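Irnitz Gurus Name Dader Ground as Home for Next Two Seasons

9/5/20

The Irnitz Gurus, a basketball club with a long memory and a short bench, will play their home games at the Dader Sports Hall for the next two seasons. The agreement was signed this week, after a negotiation that outlasted several of the club's better winning runs.

Dader seats 2000, which gives the Gurus room to grow. The old gym on Núñez Street held far fewer, and supporters in the back row had grown used to following the game by the sound of it. Season tickets cost 80 euros and go on sale as soon as the league confirms its fixtures. Holders of last season's tickets keep their place in the queue, though not their pillar.
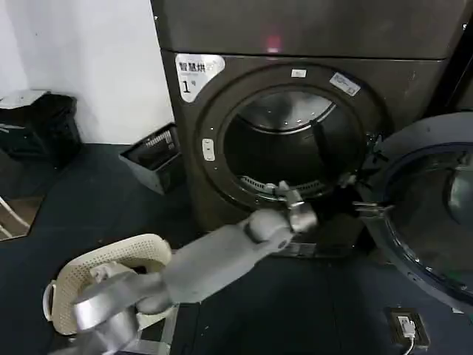

The club ended its last campaign in February with a 91-point win over nobody's idea of a title contender — the 91 being the Gurus' own score, and their highest of the year. The coaching staff would like to see it again, preferably before Christmas and preferably against a side with a full squad.

Under the agreement the Gurus will train at Dader on weekday evenings, with the youth teams on court first. The pep band moves across too, drums included. It has been given a block behind the away bench, a decision the club describes as purely architectural.

Tickets for single games will be sold at the door and through the club office. Press passes should be requested in writing. The office does have a telephone, and hopes to find it once the boxes are unpacked.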